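Vocational Skills Network - Member Discussion Board
Section: Competitions and Assessment
Topic: Revised scoring for the Grimura Regional Skills Contest

Posted by: Grimura_Secretariat
Date: 21/03/2024

Members are informed that the revised scoring plan for the Grimura Regional Skills Contest has been sent to all registered training centers. Written comments are welcome in this thread until the end of April, after which the plan will be put to a vote of the member centers.

The principal changes are as follows.

The total score remains 400 points. The written safety paper is no longer scored separately and has been merged into the practical task.

The upper age limit moves from 21 to 24 for all trades except industrial maintenance, where no limit will apply.

Each training center may enter 4 competitors, regardless of its size.

Members are asked to state the name of their center when commenting.

Posted by: hellwig_training
Re: Revised scoring

On behalf of the Hellwig training center, I wish to record our support for the higher age limit. A good share of our trainees come to us after several years in other work. Under the old rule they were often our strongest candidates and could not be entered.

We cannot support the removal of the written paper. Safety knowledge should be tested by itself. A competitor who works quickly and neatly may still be unable to explain why a guard must be in place, and the practical task will not show this.

Posted by: mworkshop39
Re: Revised scoring

I respectfully disagree with the previous member. I have served as a judge in the cabinetmaking trade at two contests. The written paper rewarded those who read well in the language of the contest, and several capable trainees lost points for spelling. If a competitor ignores a guard during the task, the judge will see it and will deduct points. That is a fairer test.

My concern is with the limit of 4 competitors. A center with a single trade and a center with nine trades are treated alike. This cannot be called equal access.

Posted by: Ilse Böttcher
Re: Revised scoring

I write as coordinator of the Clutiso center. We are a small institution and we welcome the limit. In past years the larger centers filled most of the places, and our trainees were placed on a waiting list more than once. I would ask members from larger centers to consider how that appears to a trainee who has prepared since the autumn.

With regard to the written paper, I would propose a middle course. A short spoken interview of ten minutes, held at the bench before the task begins, would allow the judge to ask about safety directly. It would require no writing. Clutiso has used this method in its internal assessments for three years and the instructors are satisfied with it. 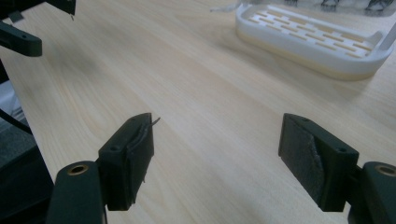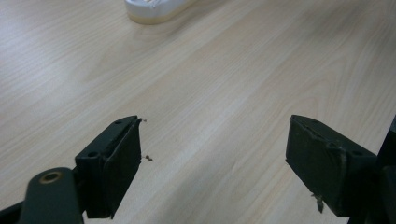
Posted by: hellwig_training
Re: Spoken interview

I thank Ms. Böttcher for the proposal. Hellwig could accept an interview on two conditions. The questions must be the same for every competitor in a trade, and a second judge must be present. Without these, the result will depend on which judge a trainee happens to meet.

Posted by: mworkshop39
Re: Spoken interview

A second judge at every bench is not practical. At the last contest there were 39 competitors, and the organizers had difficulty finding enough judges for the tasks alone. I do not object to the interview itself, but I would ask the Secretariat to say who will pay the travel costs of the additional judges before members are asked to vote.

Posted by: buvix_instructor
Re: Spoken interview

May I raise a separate matter? The plan states that competitors must bring their own hand tools. At Buvix, tools belong to the center and are used by the evening classes as well. We cannot release them for the full length of the contest. Is a shared tool store still planned, as it was in the earlier draft?

I have no strong view on the interview. Ten minutes seems short to me for electrical installation.

Posted by: Grimura_Secretariat
Re: Open questions

The Secretariat thanks members for their comments and replies as follows.

Tools: The shared store remains part of the plan. The sentence requiring competitors to bring their own tools was carried over from an older version by mistake and will be corrected. Centers should send their tool requests along with the entry form.

Judges: Travel is at present paid by the center that sends the judge. No change to this rule has been budgeted. The Secretariat will prepare a cost estimate for a second judge.

Interview: The proposal from Clutiso will be added to the ballot as a separate item, so that members may approve the remaining changes without it.

Entry limit: The limit stays in the plan as drafted. Members who wish to amend it should submit a written text - a general objection in this thread is not enough.

Posted by: mworkshop39
Re: Open questions

Noted. I will submit an amendment linking the number of entries to the number of trades taught, and would be glad to hear by private message from other centers willing to sign it.

Posted by: Ilse Böttcher
Re: Open questions

Clutiso will vote against such an amendment, but I agree that it should be put to the members. Could the Secretariat please confirm whether centers with unpaid dues may vote? The plan does not mention it.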